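Zarkside play kitchen gets new produce set

The Zarkside family centre has replaced the food in its play kitchen. The new set, supplied by Zidov, went into use on April 11, 2026 and cost 300 pounds, storage included. It consists of 30 artificial fruits and vegetables, sized for small hands and intended for sorting and shop games.

Si-eun Um, who runs the sessions, said the old pieces had split along the seams and could no longer be washed properly. They were withdrawn in March.

Storage has changed as well. The lidded plastic boxes are gone, and woven baskets are now used on the white tables. At the end of each session the produce goes back into the baskets, fruit and vegetables mixed.
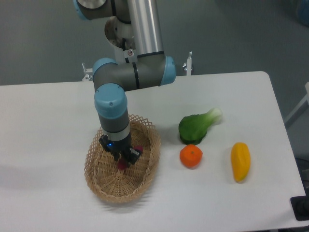 Bok choy, tangerine and mango are among the items children will be asked to name and group. Sessions are limited to 4 families per table and last 2 hours. Places can be booked at the front desk with Zhuoran Xie.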